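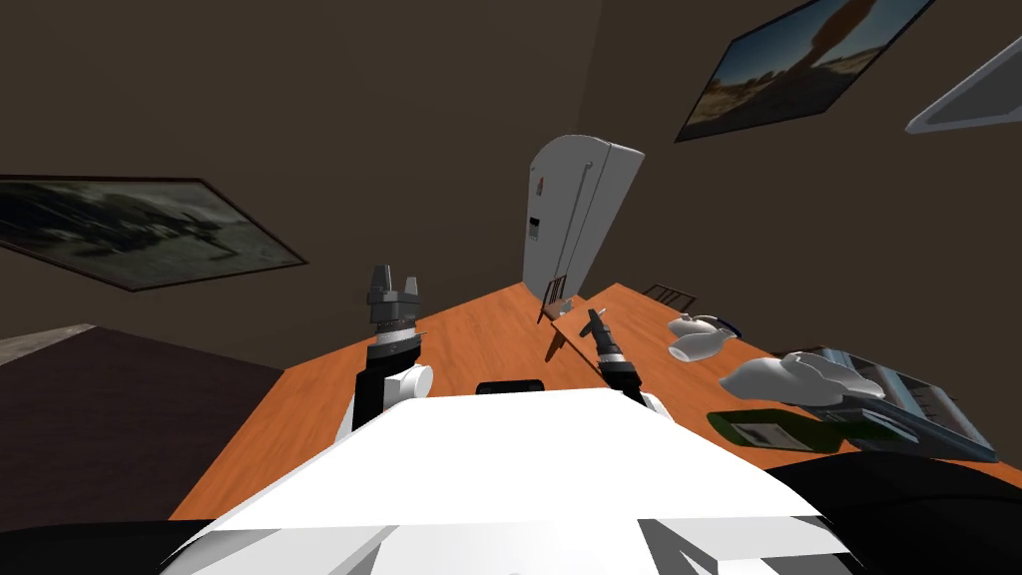
**How many invitations do we print when the couple has 86 households on the list?**

We print 100. The extra ones cover misaddressed envelopes, late additions and the copies the families want to keep. Guests are counted for the meal and households for the mail, and the order form still mixes these up.

September 29, 2025

Longo wedding job, invitation set. Card, reply card, outer envelope. Couple wants the text in two languages, one per side, same size on both. Proof came back with one change: the parents' line moves above the couple's names on both sides. They had asked for it below on the first draft. Reset and sent again this morning.

Stock is the cotton sheet from Ovside. This batch is a little warmer in color than the one we used in March, so don't mix it with the leftovers on the lower shelf. I put a strip of tape on the old pack. The reply cards will be cut from the new stock too, even though that wastes part of a sheet.

Plates from Tanholm arrived flat and clean. The second-language plate has very thin accents on the capitals. First pulls with the usual packing lost two of them. Added one sheet of tissue and they held, but the impression started to show through on the reverse. Took the tissue back out and raised the ink slightly. Better. Not perfect on the longest line.

Ink is the Dudum dark green. It looks nearly black when first pulled and opens up overnight. Do not judge it off the press. I made that mistake on the last green job and thinned it for no good reason. 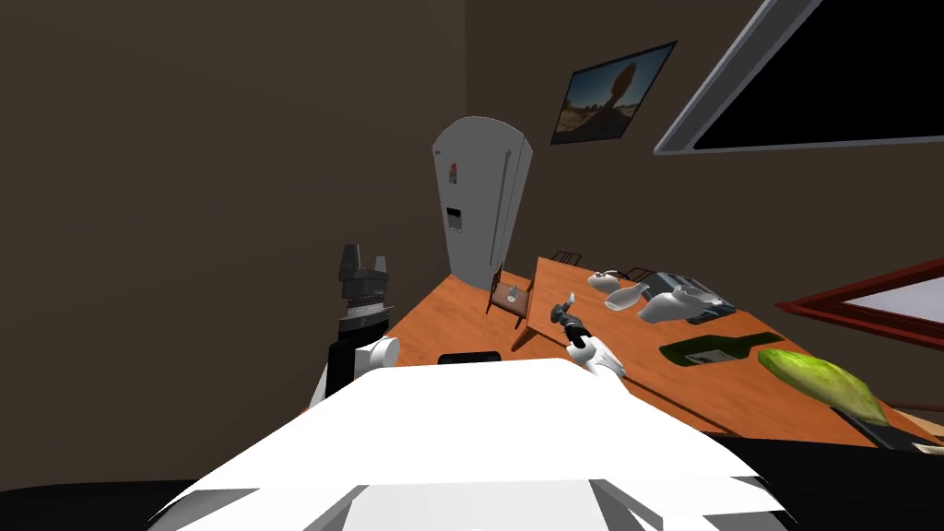 *Long wooden table and refrigerator.*

Run notes, side one:

- Count on the feeder was 101, one over.
- Spoiled 3 on setup, all from a late gripper. They went to the test pile.
- Topped up from the spare sheets so side two starts with a full set.
- Drying racks need to stay spaced. Stacked sheets marked each other at the corners.

Side two waits until the first side is fully set. I tried turning a test sheet after lunch and got a faint ghost of the names on the tympan.

Wording, for whoever answers the phone: the couple asked whether the reply date should be printed or left for them to write in. I told them printed, and that it should match whatever the caterer needs with some room before it. They will send the date with the proof approval. Reply cards do not go on press until that is in writing.

Also asked about numbering the backs of the reply cards lightly in pencil, to match unreadable names to the list. Fine by me — it is their pencil. We are not doing it in the shop, and it is not in the quote.

Envelopes: addresses came as a spreadsheet with the apartment numbers in a separate column. Half of them dropped out when I merged it. Fixed, but read the full printout against their list before anything is lettered.

Still open: proof approval, reply date, liner color. More tissue needed too.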